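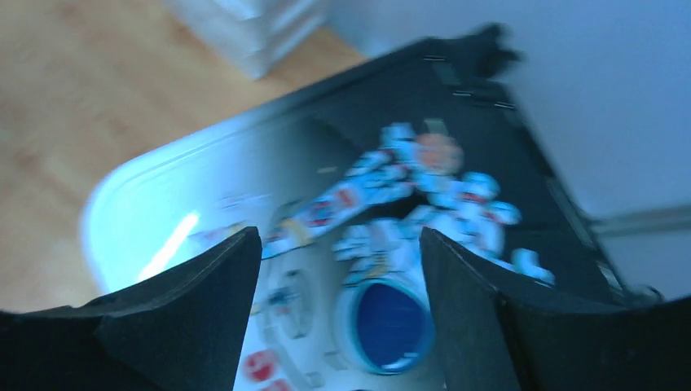
Keneveck Repair School started with six students, one long bench and a sink that backed up if you looked at it wrong. We teach people to fix the stuff they already own. Toasters, lamps, zippers, bikes, chairs, the drawer that won't close. First thing you learn is to sort your parts, and you don't get up for coffee until they're sorted. Sounds fussy. It saves you an hour on your hands and knees with a flashlight.

Who we are

Kenji Lindgren opened the school after a long run in the service department at Kincaid, back when Kincaid still had a service department. He'd been showing neighbors how to rewire lamps on his porch and the porch got full. That's more or less the founding story. There's a longer version with a goat in it, ask him.

We're still small. Kenji teaches electrical and small appliances, the rest of us split up the sewing, wood and bike classes, and whoever is free answers the phone. If it rings out, try again, we're probably using the grinder.

What we teach

Evening classes, mostly. Most run six weeks and you bring your own broken thing. If you don't have a broken thing we have shelves of them.

Small Appliances. Cords, switches, heating elements, how to use a meter without being scared of it. No microwaves. Please stop bringing microwaves.

Mending. Hems, zippers, patches, darning. Machines provided, they're old and loud and they all work. Bring your own good scissors if you have them, ours get used on cardboard no matter how many signs we put up.

Chairs and Drawers. Regluing, clamping, sanding, a little caning if the group wants it. This one has a waiting list most of the year.

Bikes, Basics. Flats, brakes, chain, cables. Bikes, Less Basic is the same teacher and a lot more grease.

Saturday-type drop ins are not running right now, we'll put it on the front page if that changes.

Where we are

Upstairs in the old Flastlow building, door on the alley side. The street door belongs to the dentist. There is a freight elevator, call ahead and we'll come down and run it for you. Parking on the alley is fine after five but don't block the bakery's gate, they will have you towed and they're nice about it but they will.

The move from the porch to the Flastlow was a big one for us. Rent, insurance, a real fire door, the whole deal. Roughly 2,000 people have come through a class since then, counting the ones who only made it to the first night. Some of them teach for us now. One of them fixed the sink.

How we run things

Class sizes are kept low so you're not standing around waiting for a teacher. Two instructors in any room with power tools, always. Safety glasses are on the hooks by the door, closed shoes are on you. Teens are welcome in Mending and Bikes with a parent signed up in the same class.

Fees cover the room, the teacher and shared supplies like glue, thread, solder and sandpaper. Replacement parts are extra and you pay what we paid. If the fee is a problem tell us when you sign up. There's money set aside, no forms to fill out.

We can't promise your thing gets fixed. A lot do. Some go home in a bag, and you'll at least know what was wrong with it. We don't do repairs for hire, poeple ask every week and the answer is still no, but come take the class.

The Osteo shelf

By the stairs. It's named for Kenji's old dog, who slept under it. Leave a tool, borrow a tool, write it in the notebook. Whoever has the blue bar clamps, we'd like them back before the April classes start.

Get in touch

Call, or stop by during any evening class and somebody will come talk to you at the break. Email works too but its slow, we check it when the glue is drying. Gift certificates at the desk, cash or check only till we sort out the card reader.

Page last updated 31 Mar 2018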